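Prirkbridge Hall – pre-show safety checklist, with comments
Touring concert: Villalobos
Walk-through date: 10/18/22

House rules for this form: mark each line OK, NOT OK or N/A. Comments are the inspector's own. The tour's rider and the Rutura rigging sheet were read beforehand. Both say everything is fine, as they always do.

1. STAGE DECK

1.1 Deck level and locked – OK
Walked it end to end. One panel gives a little upstage left. The tour says it is within limits, and I have no reason to say it isn't, but I'd like to see the limits.

1.2 Edges marked with white tape – NOT OK
Marked at the front only. The show runs long stretches in near darkness and has the singer walking backward. I was told the band "knows where the edge is." Bands usually do until one of them doesn't. Tape the sides too.

1.3 Steps and handrails – OK
Both sets solid. Rail on stage right is cold and sharp at the bottom end. Pad it.

1.4 Trip hazards – NOT OK
Cable ramp missing between the drum riser and the keyboard position. A rug was lying over the cables. A rug is not a cable ramp.

2. OVERHEAD

2.1 Rigging points match the plan – OK
Plan supplied by Rutura. Heaviest single point is listed at 500 pounds, well under what the house steel is rated for. I asked where the figure came from and was shown the same sheet again. Accepted for this show. Next time I want the load cell reading as well.

2.2 Secondary safeties on all fixtures – NOT OK
Missing on two of the moving lights on the downstage truss. Put on while I stood there. Line stays NOT OK because it wasn't right when I arrived.

2.3 Moving scenery – OK with conditions
The big curtain drop in the second half is described in the program notes as "a letting go." From the inspection side it is a heavy cloth coming down fast over people with instruments. Saw it run twice without performers. Must be run once with them, at show speed, before doors.

2.4 Fire curtain clear – OK
Nothing parked under it. Keep it that way through intermission.
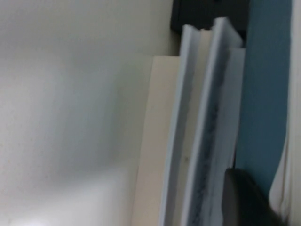

Vol. 4, No. 2 – Page 2

3. ELECTRICAL

3.1 Distribution boxes closed and labeled – OK
Labels are from an earlier tour but the numbers match.

3.2 Ground fault protection tested – OK
Tested with the button and with my own tester. The button alone proves that the button works.

3.3 Audio and lighting power kept separate – OK
Shared at one point for the talkback monitor. Low load. Leave it.

3.4 Portable equipment tagged – NOT OK
Most of it has a Worklow inspection tag. The tags from September all carry the same initials and the same time of day, which is quick work for anybody. Guitar amps and the stage fan to be tested again here before use.

4. EFFECTS AND SOUND

4.1 Haze and fog – OK
Water-based fluid, container seen. Detector isolation in the balcony needs a named person on fire watch for as long as it's switched off. The space for the name was blank. Not starting until it's filled in.

4.2 Strobe warning posted – NOT OK
One sign, behind the bar, partly covered by the drinks list. Put one at every entrance at eye level.

4.3 Sound level plan – OK
The plan promises a "gentle" show. I have heard the record. Hearing protection to be free at coat check and at the merch table, and the staff at the front barrier must be wearing theirs – not carrying it.

5. AUDIENCE AREAS

5.1 Exits unlocked and lit – OK
Pushed every door myself. Balcony left sticks in damp weather. Reported after the last two shows and still sticking, although the work log says it was fixed.

5.2 Aisles clear – NOT OK
The singer comes down the center aisle for the encore, and a camera platform has been put where she turns. Move the platform or change the route. I was asked whether it could be "a judgment call on the night." No.

5.3 Seats and balcony rail – OK
Rail firm. A few loose seat bottoms in the rear stalls, roped off.

5.4 Accessible seating – OK
Sightlines good from the platform. Crew cases had been stored on the ramp and were gone on my second pass. Check again at doors, as cases like to come back.

6. RESULT

Doors may open once 1.2, 1.4, 3.4, 4.2 and 5.2 are corrected and seen by the duty inspector, the cloth drop in 2.3 has been run with performers, and the fire watch name in 4.1 is on the form. A phone call saying it's done does not count as seen.

Copy to house manager, tour manager and Rutura. Keep the signed original in the stage door office with the rigging sheet.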